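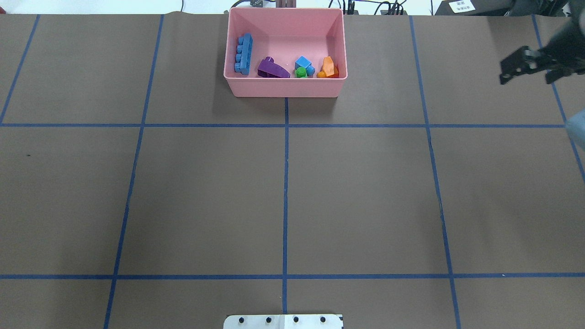
Constanza Durán came to Gralbridge with one suitcase and the address of a cousin. She was twenty-four, and she had a degree in geography that, as she says, "was useful only for knowing exactly how far I was from home." Today she makes walking maps of small towns, and her map of Buckley has sold 2,000 copies, more than the town library expected when it agreed to keep a box of them at the desk.

I met her in the kitchen of her apartment, where she prepared coffee two times, because the first one she forgot on the stove while we talked about rivers.

I asked her first why she draws for people who walk, when everybody has a telephone with a map in it.

"The telephone tells you where to turn," she said. "It doesn't tell you that the hill is bad, or that there is a bench after the hill. My mother has a bad knee. For her the bench is the most important thing in the town."

She began with Buckley in August, nine years ago, when she was without work. She walked every street in the morning, before the heat, and wrote in a school notebook. The first version had 239 places marked on it. She showed it to a printer in Sutham, and he told her that he couldn't read it.

"He was right, and I was angry with him for a week," she said. "Then I took away the half. It hurt me to take away the fountains, but some of them had no water anyway."

The maps are still drawn by hand. She works in pencil first, then in ink, and she leaves the names of the streets for the end. The lettering is the part she likes the least. In the Gasine map she wrote one street with a letter missing, and the people who live on it still send her postcards with the name spelled her way. She keeps them on the refrigerator.

I wanted to know how she decides what is worth to be marked. She thought about it for a long moment.

"I ask who is tired," she said. "If a person is tired here, what do they need? Shade, water, a place to sit, a bus. Churches and museums they will find without me."

She asks also the people who live there, though she has learned to be careful with the answers. In Gasine, a man at the bakery sent her to a path along the canal that had been closed for 10 years. He had walked it as a boy, and in his head it was open.

"I put it on the map with a broken line," she said. "It is there — you just can't go on it."

Her next map will be of Sutham, which she finds difficult. The town is flat and the streets are very similar, and she has been lost in it more than once with her own drawing in her hand. She hopes to finish the pencil part before winter, when her fingers become slow outside.

Before I left, she drew for me the way to the bus stop on the back of an envelope. She marked one bench.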